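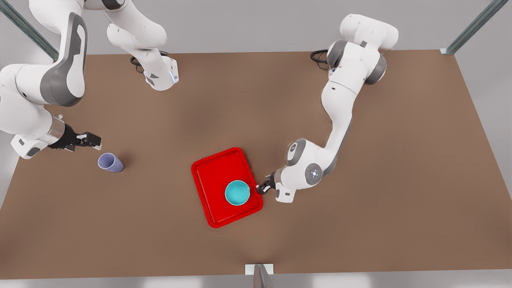

4.2 The open-day demonstration

Figure 3. Simulated view of the two-arm table during the tray task. The gripper of the left arm is at the rim of the red tray, next to the bowl. The cup lies on its side near the open gripper of the right arm.

The demonstration was given at the Premwood open day on January 1, 2020, in the large room on the ground floor. Visitors came in small groups and each group stayed until one full trial was finished. The trials were run in simulation and shown on a wall screen, with the view of Figure 3 as the main window. We chose this view from above because in our earlier visits people complained that they could not see what the grippers were doing when the arms were drawn from the side.

The task was the same for all groups. The tray, the bowl and the cup start on the table, and the two arms must bring the cup and the bowl together on the tray and then move the tray towards the front edge. The visitors were allowed to choose the starting position of the cup, including whether it should stand or lie. Most of them chose the lying cup. It is also the harder case for our planner, as the right gripper must first decide from which end to approach. In Figure 3 the mouth of the cup faces away from the base of the tray task's right arm, and a wide part of the table is still free between the cup and the tray.

In this paper left and right are always meant from the side of the robot. The camera looks from the opposite side, and therefore the left arm is drawn on the right of the figure. We mention this because several visitors, and also one reviewer of our earlier report, read the arms in the wrong order. For the later groups Chrysoula Gavalas put the names of the arms on a paper strip under the screen, and the questions on this point became fewer.

Control of the arms was done with the Pruvance planner, described in Section 3. It keeps two queues, one for each arm, and a short list of regions in which only one arm may be at a time. The region over the tray is the most important of them. When the left gripper is working at the rim, the right arm may close on the cup but may not carry it over the tray until the rim is released. To the visitors this looked like hesitation, and Tarek Morsy, who explained the trials, was often asked if the program had stopped. We had not foreseen this question. A small text line telling which arm is waiting, and for what, would have been enough.

In total 65 trials were completed during the day. We do not report a success rate for them, as the starting positions were chosen freely and some were repeated many times by request. The measured results are in Section 5. Two observations are nevertheless useful here. The first concerns the tray. When the bowl is placed close to the end where the left arm takes hold, the fingers have little space between the rim and the bowl, and the planner sometimes changed to the other end at a late moment - this costs time and is not pleasant to watch. The second concerns the visitors themselves. They followed a trial with more patience when they had chosen the cup position, and they asked better questions after it.

The groups with school children were guided by Dionysis Athanasiadis, who asked them before each trial to say which arm would move first. Their answers were written down but have not been analysed yet. We intend to compare them with the order selected by the planner, and to repeat the demonstration at Meltus with the same table and the same objects.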